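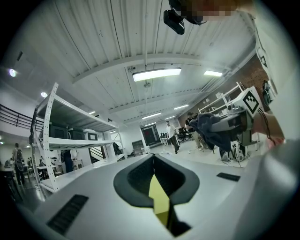 Progress report, second period
Textile handling automation at the Rusomside site
Submitted to the Bidthorpe workplace fund by Duyên Mai, project lead

1. Status

The project is on schedule for work packages 1 and 2 and behind on work package 3. Spending is within the approved budget. One change to the staffing plan needs the fund's approval and is set out in section 6.

2. Scope for the period

The grant covers automation of two tasks in the sorting and folding department: picking single items out of a mixed pile, and making the first fold before an item goes to the folding table. Both are done by hand today. The period was used to record people doing these tasks with hand-held grippers, to train a first control model from the recordings, and to agree with the department on how jobs will be arranged once the first cell goes live. The cell itself, Nông, will be installed in the next period. Imov supplies the arm and the safety controller.

3. Work package 1: recording

Recording began in February. Operators work with one gripper in each hand. The fingers on the grippers are the same part that will be fitted to the arm, so a grasp that works in the hand can be reproduced by the cell without a new finger design. A square marker on the gripper is used to track its position during a task.

The target for the period was 600 accepted recordings of cloth handling, and this was met. A recording is accepted when the item is picked, moved and released without the operator touching it with bare fingers, and when tracking is kept from start to finish. The most common cause of rejection was loss of tracking when cloth fell across the marker. Operators were shown how to approach from the side and let the cloth hang from the front of the gripper, and the rejection rate dropped in the weeks that followed.

Dark fabrics remain harder than light ones. Navy and black items show little contrast in the folds, and the model often picks a point too far from the edge. Additional recordings with dark items are planned.

Recording takes place in the open hall. The model has to cope with people walking through the background and with mixed overhead lighting, and a screened booth would have given cleaner data of less use. The drawback is that other staff can appear in the recordings. A notice has been put up at both entrances, and footage is masked before it leaves the site. Two staff members asked not to be recorded at all; sessions are scheduled outside their shifts.

4. Work package 2: first model

The first model was tested on a bench arm at the end of the period. It was given 100 attempts at picking one item from a pile, using items that had not been recorded. Results were good enough to pass the gate agreed with the fund. Failures fell into two groups: picking two items together, and closing on a fold with too little cloth between the fingers. The second group is expected to shrink with more data. The first probably needs a weight check after the lift, and Imov has been asked to quote for one.

First folds were not tested formally. Informal trials on towels went well. Trials on garments with sleeves did not, and sleeves have been taken out of the scope for the first cell. They will stay with the hand sorters.

5. Work package 3: changes to the work

This package is behind. The plan called for new job descriptions to be signed off before the end of the period, and only the draft for the recording operator role is complete.

Operators were drawn from the sorting team and volunteered for the role. Sessions were first set at a full half shift. Several operators reported sore wrists and forearms, as the grippers are heavier at the front than the hand expects and the trigger is held closed for long stretches. Sessions were cut to 40 minutes with a change of task between them. Complaints have become less frequent but have not stopped, and the occupational health adviser will visit again in the next period.

Thoa Cao, shift lead in sorting, has collected comments from the team. The main points are:

Sorters want to know who clears a jam and who is held responsible for output while a jam is being cleared. The present draft does not say.

Experienced sorters judge fabric by touch and pull damaged items without being asked. The cell will not do this. If it takes over first picking, damage will be found one step later, at the folding table, where there is less room to set items aside.

Several people regard recording as training their own replacement. Management has confirmed in writing that no sorting position will be cut during the grant. The team has asked what happens after the grant ends, and no answer has been given yet. We consider this the largest open risk to the project, ahead of any technical item.

Operators who record are paid at the higher grade for those hours. Sorters who cover for them are not, and this has caused some friction. A proposal to pay a cover allowance is with the site manager.

6. Request for approval

We ask the fund to approve moving the unspent travel budget into operator hours, so that a further 3 sorters can be trained for recording. This would spread the physical load and bring in people from the late shift. The total grant does not change.

7. Plan for the next period

Raise the number of accepted recordings to 1,000, with dark fabrics first.
Install Nông behind fixed guarding and complete the safety assessment with Imov.
Add a place for damaged items at the folding table and try it for a month with manual picking only.
Finish the job descriptions, including responsibility for jams and for output during a stop.
Obtain a written position from management on sorting jobs after the grant.

The masking procedure and the revised session schedule are attached as annexes A and B.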